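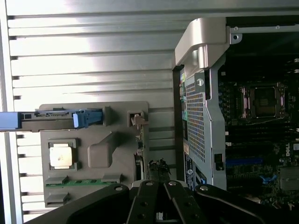 About Narkamden Camera Hire

Hi, and welcome! I'm the person who answers the phone, packs the cases and writes this website (so any spelling mistakes are all mine). Narkamden is a small lens and camera hire shop in Bernholm, and I've been running it for nine years now, first out of my spare room and then from the shopfront on Hindholm Street, next door to the bakery. Come hungry.

I started out shooting weddings, and I was forever borrowing a long lens for one weekend and then giving it back. Buying one made no sense for the few ceremonies where I was stuck up the back of a church. I figured other people had the same problem, so I bought five lenses, put up a very ugly web page and waited. The first booking came in December, for somebody's holiday by the sea, and I was so excited I drove the lens over myself!

What's on the shelves

We're up to 11 camera bodies now and a lot more glass than I ever planned on. Mostly mirrorless, plus a couple of older SLRs I can't bring myself to sell. Fast primes go out the most, then the macro lenses once the wildflowers are on. If you're not sure what will fit your camera, send me the model name and I'll check the mount for you.

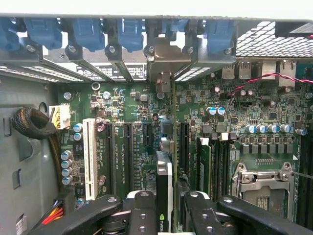 We also look after the Gebretsadik Collection, a lovely lot of manual focus lenses in all sorts of odd mounts. They're slow to use and some of them flare like mad, but the colours are gorgeous, and you can hire them with an adapter at no extra charge.

Hiring from us

Pick up is from ten in the morning, and you get the whole first day free if you collect after three. Every lens goes out with caps, a hood and a cloth. Please bring the cloth back too (I've lost a few!). We've done 1,032 hires so far and I still like hearing what people shot, so bring your favourites in on your phone when you drop the gear off.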